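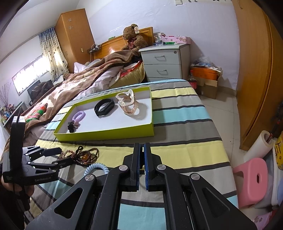 Wrist view, accessory sorting task: near gripper almost closed, second gripper open beside the beaded strands.

Plekadix Small Items, data card

Summary
Two-gripper demonstrations of sorting hair ties, bands and beads on a tabletop, recorded in homes with hand-held grippers. Used to train and test the Wataleo policy.

Contents
19 homes, 6 object layouts per home, 4 operators. Each episode holds two wrist video streams, gripper opening width and 6-DoF pose for both hands.

Method
Pose is estimated from the wrist video and aligned across hands by clock offset. Episodes with tracking loss are dropped – see the Norevora filter script.

Results
With nine held-out layouts, Wataleo trained on both wrist views placed more strands in the tray than the single-view baseline. Coiled ties were the most common failure.

Known limits
Clear and translucent pieces are under-represented. Bedroom backgrounds dominate. Force is not recorded.

Maintained by the Gashi group. Label fixes are merged in June.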